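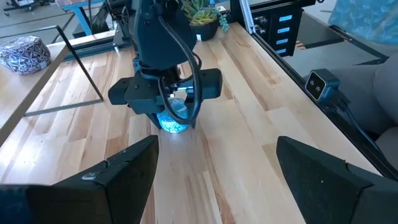 Several readers wrote in after our butcher-block piece, one of them to say that oiling a tabletop every month is a racket run by people who sell oil. Hard to argue. The questions below are the ones that keep coming back.

Does a butcher-block table really need oil every month?
We doubt it. Ours in Toledo gets oil when the wood starts to look dull and chalky, and some years that has meant 2 coats. The label on the Fludidar bottle says more often. It would.

Will a plant pot ruin the surface?
A pot that leaks will. Put a saucer under it and lift it once in a while to look. Succulents need so little water that they are a safer bet than most, but we have seen a black ring under one all the same.

Are glass cups safe on bare wood?
Glass doesn't hurt wood. Drips do. Ribbed cups in amber glass look good on a pale top, and that is the best case for them. We wouldn't pay 39 dollars for the matching Fidby coasters when a folded cloth does the job. 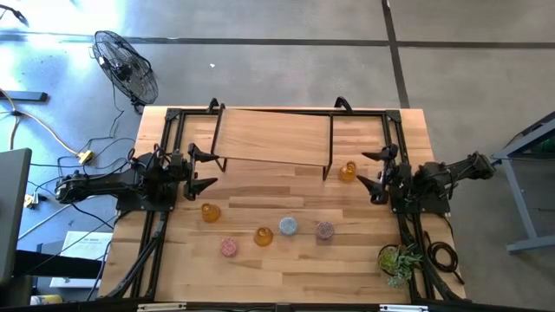
A small raised shelf is the other thing people buy to keep cups off the table. It gives you a gap underneath for flat things, and it also gives crumbs somewhere to hide. Get one you can pick up with one hand.

Do fabric pouches stain the wood?
Dry ones, no. We'd be wary of a new dark print left on a damp spot.

Is the Grarkosach hard wax worth it?
The ad promises 1000 wipe-downs. We haven't counted and we don't believe whoever says they did. It dries in 30 minutes on a warm day, which is the one claim we could check.

Can I sand out a scratch?
Usually. Go with the grain, use fine paper, and oil the patch afterward. It will look lighter than the rest for a while.

Last updated Aug 16, 2023. New questions get added in September.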